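Plakia Snack Cupboard: Second Progress Report to the Cerkex Small Grants Desk

Covering the period from the start of June to 20 July 2025

Summary: the cupboard is open, the bins have been bought, and the budget is intact apart from one overspend on labels that I will get to. The sorting is slower than we promised. The noodles are popular.
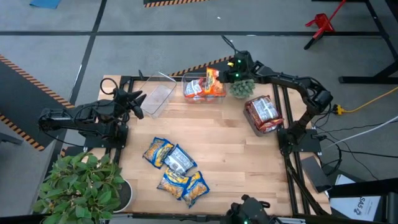 Jolán Erdős
Project lead, Plakia Snack Cupboard

In the first report I said we would have a working system for packaged snacks and instant noodles by the end of June. We have a system. Whether it works depends on who filled the bins last, and in fairness to everybody else, on several occasions that was me.

For whoever has picked up our file since spring: the cupboard serves the night students and evening staff at the Hoàng building, where the canteen closes before most of them arrive. Your grant pays for stock, clear bins, shelving and labels. People take what they want and put a coin in the tin if they have one. The tin is doing better than I predicted, and I have stopped making predictions about it.

Stock

We have taken in 600 bags since the last report. Most came from the wholesaler in two deliveries, both of which arrived as mixed cartons despite the order form having a box marked "do not mix." I had ticked the box. I have a copy of the form with the tick on it, which has been a comfort.

Mixed cartons mean that everything has to be laid out on the table and separated by flavor before it goes near a shelf. I had put this down in the work plan as "unpacking, minor." Please read that line now as "unpacking."

Of the first delivery, 26 bags were past date or had split seams. The wholesaler has credited us for all of them. The second delivery was clean.

Bins

The clear bins were the biggest single item in the equipment budget, and I would buy them again. The old arrangement was a row of shoeboxes with the contents written on the lids, and the lids migrated. With a see-through bin a person coming in tired at ten at night can tell from the doorway whether the red ones are gone.

There is one drawback. A see-through bin also shows you when somebody has put the wrong thing in it, and people who would never have noticed a stray packet in a shoebox now write me notes about it. I keep the notes in a folder.

We also tested how full a bin should be. Packed tight, it looks generous and nobody can get the first bag out without taking three others with it. Our rule is now a single layer lying flat with a second layer loosely on top. The rule is observed on the lower shelf.

Labels and colors

The original plan was to sort by reading the front of the bag. I wrote that plan at home, with one smooth new bag in front of me.
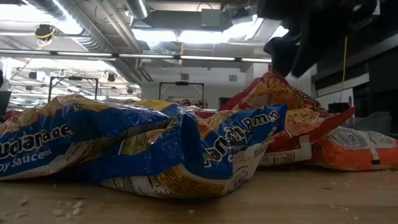
Sorting by flavor name turned out to be the weak point of the whole proposal. The names are printed in curly white letters across the widest part of the bag, and by the time a bag has ridden to us at the bottom of a carton it has had opinions pressed into it. On a squashed blue one you may get the tail end of a word and, if you are lucky, "y Sauce" underneath, and then you are standing at the table guessing at the rest. The color survives, though. A blue bag that has been crushed into ridges is still plainly blue next to a red one, and so we gave up on reading and went over to color for the first pass.

This is where the label overspend comes in. We had already printed a full set with the flavor names on them. We then printed another set with colored bands. Vinh Văn, who looks after our printing, pointed out that he had suggested colored bands in the first place, and attached the email. The second set cost us 40 dollars we had not budgeted, and I have moved it across from the transport line, where there was a little left.

Color has its own troubles. Red and dark red pass for two different things in daylight and for the same thing under the ceiling lights after dark. Orange sits between red and nothing in particular. For those we turn the bag over and check the panel on the back, where the print is small but at least holds still.

Time

I promised to be frank about time. A full carton takes me most of an afternoon. 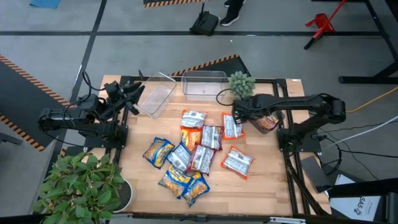 Part of that is a habit I am trying to break, of tipping everything out in one go because it feels like getting started. It makes a very satisfying heap and then you have a heap. Vinh works from the carton, a handful at a time, and finishes before me. He has been gracious about it, for the most part.

The other part is the check at the end. Every filled bin gets looked over once by somebody who did not fill it, and that check has caught something on nearly every round so far. I would like to keep it in, even if it makes our hours look worse than the ones in the application.

What users told us

We put out a short paper form and got 80 back, more than I had printed, so a few people must have copied it. The commonest request was for more soy sauce noodles. The second was for a kettle that pours straight. One person asked for fresh fruit, one asked us never to have fresh fruit, and I believe they share a desk.

There were also several comments on the backs of the packets: people want to see the ingredients without digging. From now on the top bag in each bin goes in with its back facing up. It looks less cheerful and it answers the question. 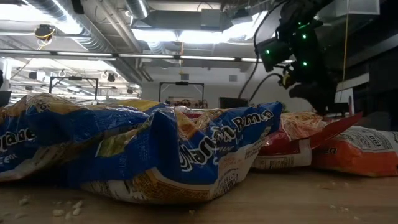

Plans for the next period

Place the next order with Nenix, who have agreed in writing to one flavor per carton. Their prices are slightly higher, and the saving in afternoons ought to cover it.

Take the old flavor labels off the upper shelf. They are very well stuck.

Try the back-facing-up arrangement for a full month and see whether the notes in my folder change subject.

Replace the kettle, if you are willing to let us call it equipment. I have attached a quote and would be glad of an answer before the new students come in.

Money

The spending sheet is attached, with receipts in date order. There is one receipt for tape that has faded to blank. I have written the amount on it in pencil and signed it.

J. Erdős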